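The second life of a shop floor

The owner of Plimthorpe Linens has moved her business twice in 11 years, and both times she told the landlord she would never do it again. The shop sells tablecloths, oilcloth by the yard, shelf paper and wallpaper from old stock. Since December it has been in the former dry cleaner's on the corner, next to the bus stop. We talked in the back room, with the door open so she could hear the bell.

She started out selling at weekend markets. Her aunt had closed a hardware store and left her 163 rolls of wallpaper, most of it from one maker that no longer exists.

"I didn't want it," she says. "I had a one-bedroom apartment. I stacked it behind the couch and then in the tub, and I showered at the gym for a month. I took ten rolls to a market to get rid of them and they were gone before lunch."

The rolls that went first were the ones she had thought were ugly. Brick patterns, tile patterns, anything pretending to be another material. She had put the tasteful stripes at the front of the table, and she took most of them home again.

"People don't come to me for tasteful. They can get that anywhere. They want the one their grandmother had in the pantry."

When the inherited rolls ran low she began buying. Her first real order was from Economou, a family wholesaler that was clearing a warehouse. She paid $600 for a pallet she had not seen. Some of it was water damaged. She cut out the bad parts and sold the rest as drawer liner, and she made her money back by spring.

"That was luck. I did the same thing a year later with a different seller and lost $700. It was all borders. Ducks, mainly. I still have ducks if you want ducks."

The oilcloth came later, because customers kept asking for it. She carries small florals, checks and fruit, and one plain cream that sells to people who say they are going to paint on it. She doesn't know whether they ever do. Pale grounds with faint flowers are the steady sellers, year in and year out, and she has stopped trying to talk people into darker colors.

"They come in saying they want something that won't show the dirt. I show them the navy. They say it's very nice. Then they buy the cream one with the pink flowers."

Does she tell them it will show every crumb?

"I tell them it wipes down. It does wipe down. You have to wipe it, is the thing." 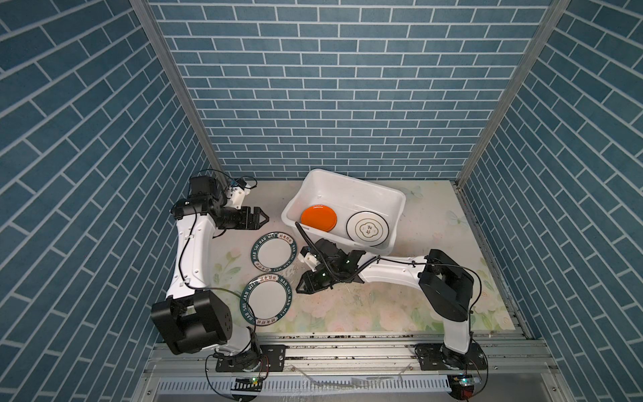 Papering over a bad wall

Half the questions she gets are about walls. Renters want to know if the paper will come off again, and owners want to know if it will stay up. Her answer depends on what is underneath, and most people haven't looked.

"I ask them to go home and put their hand flat on the wall. Is it chalky? Is it cold? Does it move? If it moves, don't buy paper from me, call someone."

For chalky walls she recommends washing, letting everything dry overnight, and then a coat of sizing. She sells a powdered paste under the name Nornine, which she mixes thinner than the box says. For pretend brick and tile she says to start in the middle of the wall you see first when you walk in, and let the partial bricks fall in the corners.

"With a floral you can be off a little. With brick, the lines run straight across, and your eye goes right to the place where they step. I had a man come back three times for one more roll. He kept taking down the same strip."

Corners cause the most grief. She tells customers never to wrap a full width around one, however square it looks. Cut the strip so it turns the corner by half an inch, then start the next wall on a new plumb line. She keeps a plumb bob on the counter, a brass one on a string, and lends it out against a $10 deposit.

"I have lost two of those. So that's $20 I made on plumb bobs, and they cost me more than that."

The new place

The dry cleaner's had been empty for some time. The floor was sound but the front counter was bolted down and ran nearly the full width of the room. She meant to take it out. It now holds the cutting station, with a brass yardstick screwed along the edge, and she says it is the best piece of furniture she has ever had.

Rent is higher than at the last address. The old shop was upstairs, over a bakery, and everything smelled of bread, which customers liked and the fabric didn't. Oilcloth holds a smell for months. Here she gets people waiting for the bus, who come in to get warm and sometimes leave with a yard of something.

She does not sell online. She tried it through a marketplace called Hasau and gave it up after one season.

"The color was wrong for everybody. I'd take the picture by the window, and they'd look at it on the phone in bed. It's blue here and gray at their house. I took back so much. Now I mail a sample, you pay for the stamp, and you hold it up to your own wall."

The sample book is her main project this year. She wants a piece of every pattern she has on hand, with the number of rolls left written on the back in pencil. She has done 100 so far. The trouble is that the numbers change each time she sells one, and she forgets to erase.

I asked what she has on her own walls.

"Paint," she says. "White. I look at this all day."

The bell rang then, and she went out front. A woman wanted to know if there was any more of the green check, the wide one, and there was, a little over two yards. She took all of it.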